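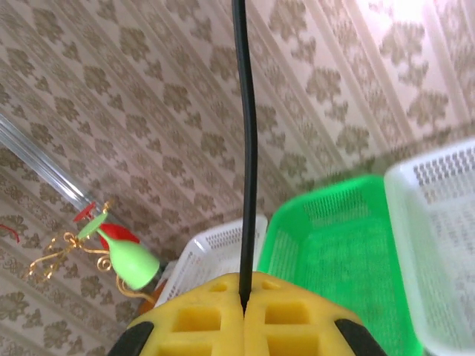
Will it still be me who decides what goes back on the shelf? Rania Issa asked that on Tuesday, before I'd even got my coat off, and it's the best question we've had all quarter. Yes, it will! The arms sort cables by color into the baskets and the returns desk at Tralville keeps the final say.

Now the numbers you wanted. We've put 1,763 cables through since September, against the 2,000 I promised (I know, I know, the Cuypers delivery held us up). The two evening sorters have moved onto testing and repairs, same pay, and both say their wrists are thanking them. 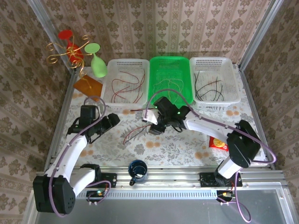

Tangles are still the slow part, and somebody has to step in when a knot gets tight, so I'd like to spend the last 50 hours of the Kirnar grant on that and leave the new shelving for next year. Shout if you'd prefer it the other way round!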